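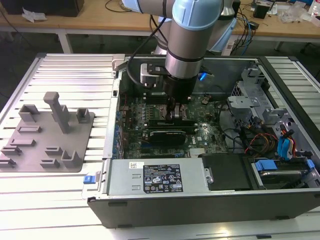 Keeping the old family computer going (and getting the photos off it)

So many of you wrote back after the May issue asking about old desktops that I'm giving the whole column over to it. My own mother is 82 and she has a tower under her desk that she refuses to part with. She knows where everything is on it, the solitaire works, and that's the end of the discussion!

Last month I finally sat down and copied her pictures. There were around 4,000 of them, mostly the garden, mostly slightly different views of the same hydrangea. I bought a plain external drive, plugged it in after lunch, dragged the folders across and went to make soup. It was still going at supper. If you try this, turn off the sleep setting first, which I forgot, so I got to start over.

Then I made a second copy on another drive and took that one home with me. Two copies in the same drawer won't do you much good if the basement floods (ask anyone on Grendberg Street).

A few of you wanted to know about dust. Shut the machine down, pull the plug, and take it outside or into the garage before you open the side. Short puffs of canned air, can held upright, and hold the fan still with a finger while you blow on it. I don't use the vacuum cleaner inside a computer and I'd ask you not to either. Mom's was so full of cat hair I could have knitted a second cat.

Lauri Kuusisto wrote in to ask whether more memory is worth the money on a machine that old. Maybe, if it's cheap and you know which kind yours takes. Write down the model number before you go shopping, because I've come home with the wrong stick twice and the second time they wouldn't take it back.

And if yours really is done, get your files off, have the drive wiped, and drop the rest at the Moncrieff recycling depot. They take monitors and cords too, and the line is shortest before 9 in the morning.

Next time: printers. Send me your complaints, I have plenty of my own.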